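Workshop tips: marking out and glue-ups with a school group
Posted June 24, 2023 by Yupin Khamphan in Tips

Set benches 60 cm apart so a teacher can pass behind a pupil who is sawing. Vices go on the left for left-handers.

Sand in the order 80, 120, 240. Stop at 400 only if the piece is to be oiled. Write the grit on the back of each sheet before tearing it, as the print is lost on small pieces.

Limit a group to 14. Demonstrate one cut, have a pupil repeat it aloud, then start.

Glue-ups: dry clamp first. Wipe squeeze-out with a damp rag, and leave the clamps on until the next lesson.

Store parts in one open container per class, labelled on the short side. Deep boxes waste lesson time.

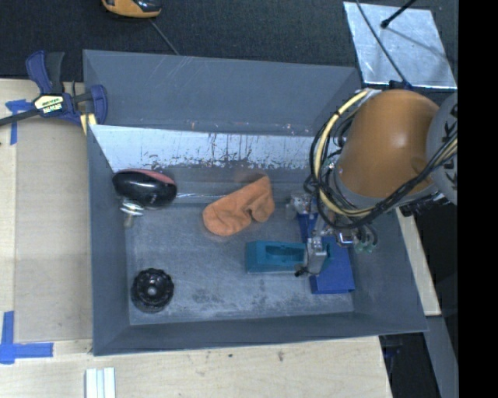

Grey bin with sloping sides, five items on the floor of it.

Pupils return tools before they sweep. Check the count against the wall chart and sign it.

Filed under: Trotbridge workshop notes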